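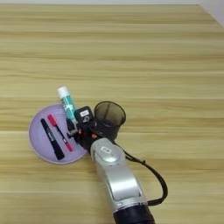 Glue sticks are my favorite thing to teach on, and I've bored everyone at the Jarudwood workshop with this already. They're light, they're cheap, and if your arm squeezes too hard you're out the price of a glue stick. Put a plate under your work area too, like the lavender one with the two markers in it. It gives the small stuff a home, and the raised rim keeps pens from wandering off across the wood!

Go slow on the grip force. I started ours at 50 in the settings and nudged it up 3 at a time until the stick quit slipping. It took a whole evening (and a lot of tea), but I haven't touched that number since June.

Pick your cup carefully
A mesh pen holder weighs next to nothing, so a clumsy elbow will knock it flying. Practice moving the cup by itself before you try putting anything in it.

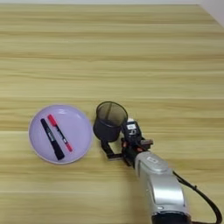 Pen holder in the gripper, markers on the plate.

Melur Saragih wanted to glue ours down and I talked her out of it, mostly so I could keep shifting it around between runs. If you always leave the cup in one spot, you end up with an arm that's only good at that spot. A strip of painter's tape on the bench is plenty if you need to find your way back.

Cable slack
Leave more than you think. Run the arm through its full reach by hand, with the power off, and watch the cable the whole way. I tie ours loosely and check it before each session.
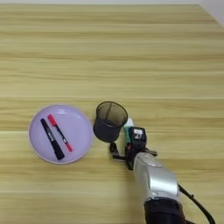
Same goes for screws. The little ones at the wrist work themselves out over time, so I keep a driver on the Padberg shelf and go over them every couple of weeks. Snug is fine, please don't crank on them.

Approach from above
Lift first, then go sideways, then come down. My early paths cut the corner and clipped the rim over and over. Adding one extra waypoint high over the cup fixed most of it. 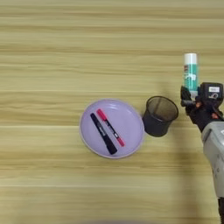
Write down your numbers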